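Home > Reviews > Small robots
Flamis tabletop arm review: can it tidy a table yet?
By Remzi Gökçe
Fri 23 September

The Flamis is a kit arm. You print the yellow parts, screw in the servos, clamp it to something solid and teach it a job by showing it the job over and over. Imine sells the electronics as a set and gives away the print files. I wanted to know if an arm this size can do one small chore, which is picking up a small thing and putting it in a cup.

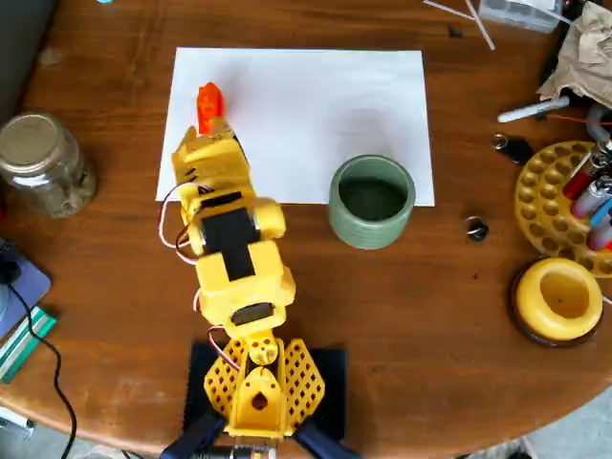
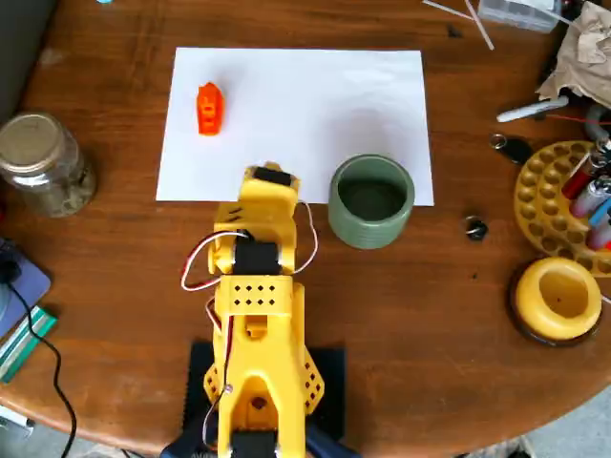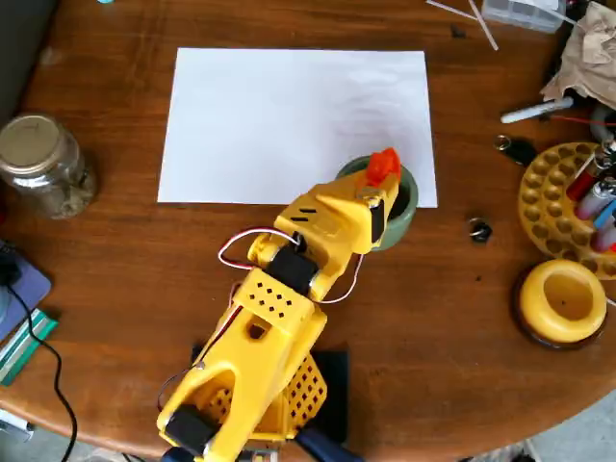 The arm on the round table, with the paper and the green cup.

Short version: it can, on a good run, and it is slow. I would not buy it to get any housework done. I would buy it to find out why housework is hard for a machine.

Building it

Printing took most of a week on my printer. The side panels with all the holes look nice but they take a long time, and one of mine warped and had to be done again. Assembly was a weekend. The instructions are clear up to the elbow joint and then they get thin. Check which way the servo horn faces before you tighten anything there. I had to take mine apart twice.

The wires are my main complaint about the hardware. They hang in loops outside the arm, and there are no clips in the kit to hold them. I have snagged one with my sleeve. Imine says a revised forearm with a wire channel is coming in October.

The clamps are good. Once they were tight the base did not shift at all.

Teaching it

You move the arm through the job by hand while the Laltell software records it. The manual suggests 60 recordings for a simple pick and place. With 60 I got an arm that went to the right part of the table and then closed on air. I kept going to 1000 over several evenings, which is dull work, and after that it was a lot better.

My test was 12 tries in a row, with the block in a different spot on the paper each time. It got nine in the cup. Two were dropped on the way and one was never picked up. A person does this without looking up from the phone.

The failures had a pattern. The arm is fine when the block lies lengthwise to the gripper. Turn the block sideways and the gripper often pushes it along the paper before it gets a hold. Moving the cup a hand's width also threw it off, and so did switching on a different lamp. Clutter at the edges of the table made little difference as long as it stayed where it was during training.

Noise is a steady whine, louder when the arm is stretched out. The shoulder servo gets warm after a long session and I gave it breaks.

Against the Jabłońska

A friend lent me her Jabłońska arm for comparison. It is metal, it is smoother, and it came ready to use. It costs several times as much. On the same test it got ten, so one more than the Flamis. The extra money buys you a stiffer arm and less fiddling. It does not buy much more sense about what is on the table.

Is it ready for chores?

No. A real table has forks, crumbs, receipts and a cup that somebody moves every day. Every new item means more recordings. On a shop bench, where the same part lands in the same place all day, I can see a stronger arm of this type being some use. At home you would spend longer teaching it than you would spend clearing the table for a year.

Running total on my counter is 3860 moves, tests included. One servo has some play in it now and everything else is as it was when I built it.

Good: solid base, cheap to repair, free print files
Bad: loose wiring, thin instructions, long training
Buy it if you like to tinker. Skip it if you want a clean table.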